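Lecture 5: Policy learning from hand-held gripper data
Course notes, Tín Hầu

1. Why collect without the arm

Teleoperation ties every demonstration to one robot in one room. With a hand-held gripper, the operator carries the camera and fingers into ordinary homes, and the arm is only needed at test time. The Redholm set used in this course holds 204 demonstrations of household tidying, all recorded in lived-in rooms with the furniture left in place.
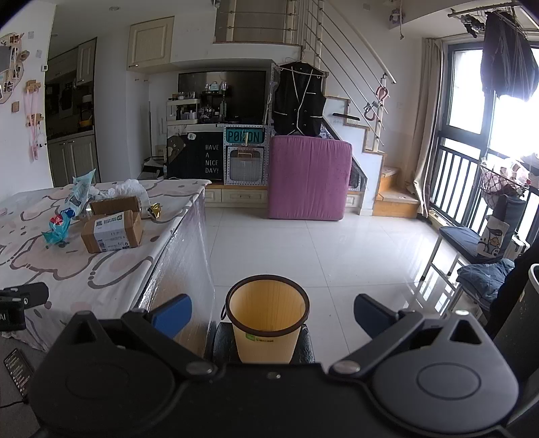

The policy receives wrist images and gripper width, and predicts a short chunk of relative poses. Relative poses matter: an absolute frame would have to be calibrated again for each home.

2. Filtering

Each demonstration is replayed through the pose tracker. Fast turns blur the background and the tracker loses features - these segments are cut. After filtering, 121 demonstrations remain. Tâm Chu's variant keeps the blurred segments but lowers their weight in the loss; compare both in Problem 2.

3. Deformable objects

Bags and cloth have no fixed grasp pose. Gripper width alone is a weak signal of contact, so the label also uses the image between the finger pads.
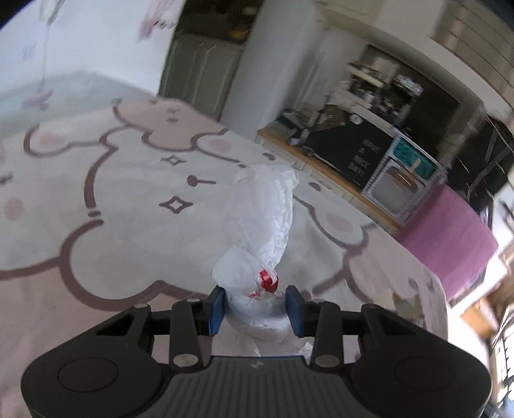 Fig. 2. White plastic bag held between the finger pads, wrist view.

Reading for next time: the Lamano report, sections 2 and 5.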